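Clearing a table with two hand-held grippers
Project report, Stillia workshop course
2022-10-01

My project started in March, when I signed up for the build course at Stillia and had no idea what I wanted to make. I'm not a mechanical person! I had soldered one doorbell in my life. But the shared workshop on Lyons had a laser cutter with open hours, and I liked the idea of a gripper you hold in your hand and squeeze, so you can show a robot how a job is done before any robot is involved.

The job I picked was trash. Snack wrappers, to be exact, off a table and into a bin. It sounds silly, but wrappers are mean little objects. They crinkle, they slide, they spring back open, and no two of them end up in the same shape. A wooden block would have been so much easier (and so much more boring to write up).
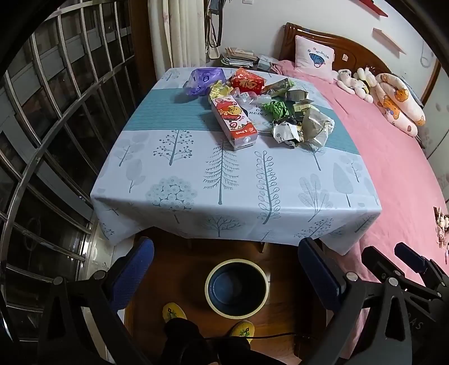

My first set of fingers was a disaster. They were plain plastic, nice and straight, and they met perfectly at the tips when there was nothing between them. Give them a bit of foil and it shot out sideways. I sanded them, I wrapped them in rubber bands, I tried a strip of bicycle tube. In the end I gave in and ordered soft pads from Joletti, and those made more difference than everything I'd done in the two weeks before that.

The linkage took longer. I wanted both fingers to move together and stay parallel, and I kept drilling the pivot holes slightly off, so one side would lag. I went through 5 versions of the left arm. The last one still has a tiny bit of play in it, but you only notice if you wiggle it on purpose, which of course everyone does the second you hand it to them.
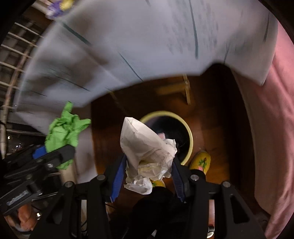
Photo: author's own, Sudedby project folder

Paper turned out to be its own problem. Foil keeps whatever shape you squash it into, so a firm squeeze is fine. Paper gives, and then you squeeze more, and it gives again. I learned to grab it low and stop early. Doing it two-handed was harder than I expected too, since I'm used to looking at one hand at a time and with both grippers going I'd forget what the left one was up to.

For the recordings I did 117 runs over the summer and kept 48 of them for the Sudedby folder. Most of the others I threw out for dumb reasons: wrong settings, a full memory card, me talking to my sister through the door. I'd plan that part better next time. I'd also make the handles thicker, my fingers were sore for days.

Still to do: redo the left arm one more time, label the runs properly, and write up the parts list so someone else can build a pair.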